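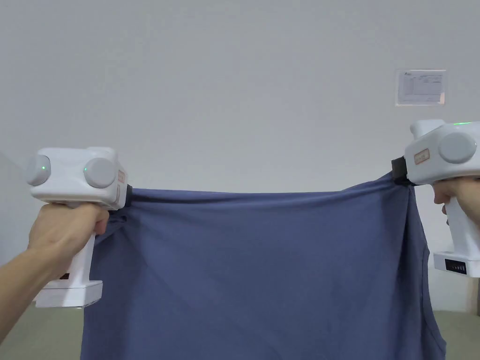 The evening hours in the laundry rooms are too short for people who work late, one reply to the September notice pointed out, and the booking sheet on the door is of little help to anyone who gets home after eight. Many of the other replies made the same point. The Residents' Office at Bondholm has now reviewed all 312 of them, and the new arrangements set out in this item take effect in December 2018.

Laundry rooms in all buildings will be open from 6 a.m. to 11 p.m. every day. The last wash must be started by 9:30 p.m. so that machines are quiet by closing time. Residents whose apartments are directly above a laundry room were consulted separately, and the closing hour was set with their replies in mind.

Paper booking sheets will be removed. Bookings will be made through Tundo, the system already used for the guest rooms and the bicycle store. Each household may hold two bookings at a time. A booking that has not been taken up after 15 minutes will be released to other residents. Households without Internet access may continue to book at the front desk in Plesska House during office hours.
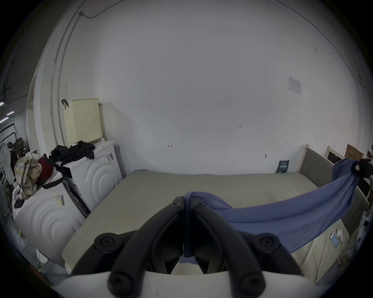

The second matter raised in the replies was the condition of the machines. Of the 39 washers on the estate, those in the two oldest buildings will be replaced first, and the remainder will be serviced by Vasilakis under the existing contract. Faults should be reported to the front desk with the number shown on the machine. Residents are asked not to attempt repairs or to move a machine away from the wall.

Items left in a washer or dryer after the booked time may be taken out by the next user and placed on the folding table. Anything still there at closing will be taken to the front desk and kept for one month. T-shirts, socks and pillowcases make up most of what is handed in, and a name tape or laundry marker on the inside seam makes them much easier to return. Unclaimed articles in good condition will be offered at the spring clothing exchange.

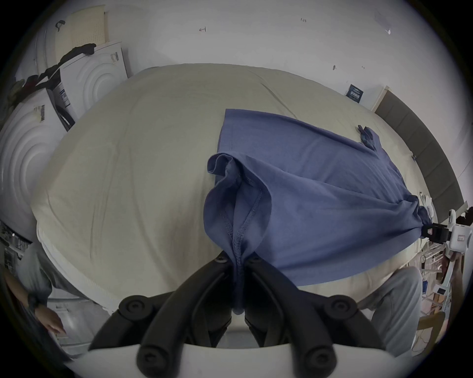
Will the price of a wash go up under the new system? The price will stay as it is until the end of the next budget year, and any later change will be announced in this newsletter at least two months ahead.

Drying rooms with fixed lines remain free of charge and do not need to be booked. Laundry should be taken down within 24 hours, and windows should be closed when the dehumidifier is running. Rugs, pet bedding and curtains with metal hooks may be washed only in the large machine in the basement of Plesska House.

A printed copy of the full rules will be delivered to each of the 1420 apartments. Large-print copies are available from the front desk on request. Written comments on the new hours may be left in the gray mailbox outside the Residents' Office.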